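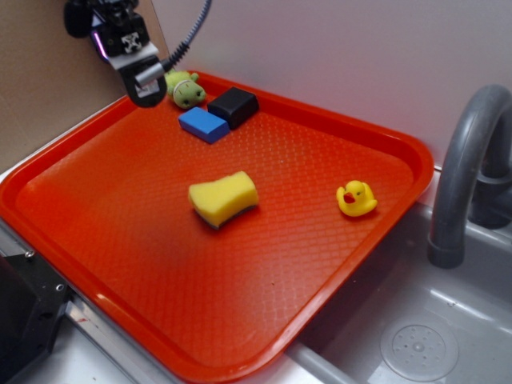
Sponges, a plush toy and a rubber duck on a textured tray beside the sink.

Orkley shared kitchens change tray and sponge routine

The Orkley community building has replaced the loose dish mats in its shared kitchens with rigid plastic trays and issued a revised procedure for sponges and small washable items. The change took effect in May and applies to all 28 sinks in the building, including those in the playgroup rooms on the lower level.

The trays were supplied by Durka, a catering and janitorial wholesaler. Each is a one-piece moulding with rounded corners, a raised rim and a diamond pattern across the floor. Orange-red was selected for the counters next to the sinks so that the trays can be told apart from the grey serving trays, which go through the dishwasher on a separate cycle and are not to be used for cleaning gear.

Under the previous arrangement, sponges were left in the basin or on a folded cloth behind the tap. An internal check of kitchen supplies listed 817 sponges drawn from the store over the preceding year, most of them discarded on odour or surface breakdown before the scourer had worn out. The building's facilities office attributes the early losses to poor drainage and to sponges being used for more than one task.

The revised procedure separates sponges by colour. Yellow sponges with a green scouring layer are assigned to dishes and cookware. Blue sponges are for counters and tabletops. Black blocks are for stovetops and the outside of appliances, and are not to come into contact with anything used for food. All three types may share a tray for drying provided they have been rinsed and squeezed out first. Items should be placed apart where space allows and turned once during the day.

Toys from the playgroup rooms may be dried on the same trays after washing, on the condition that the black blocks are moved to the shelf beforehand. Hard rubber and vinyl toys, bath ducks included, are to be washed in warm soapy water, squeezed to clear any water held inside and stood upright. Small plush toys are to be surface washed only, pressed in a tea towel and dried on the tray until the next morning. Plush toys that remain damp at that point go to the laundry room.

Trays are to be emptied and wiped at 5 pm and rinsed under the tap at the end of each week. The facilities office advises against abrasive powder on the patterned side. A soft brush drawn along the diagonal lines of the pattern clears crumbs and soap residue. Water collected inside the rim is tipped into the sink before the tray is lifted clear of the counter.

A further order of 1,000 sponges has been placed, with 80 held back for the upstairs kitchen at the Atska annex. The annex will move to the same colour system once its counters have been resealed. Replacement trays are kept in the ground floor storeroom and can be signed out at the front desk.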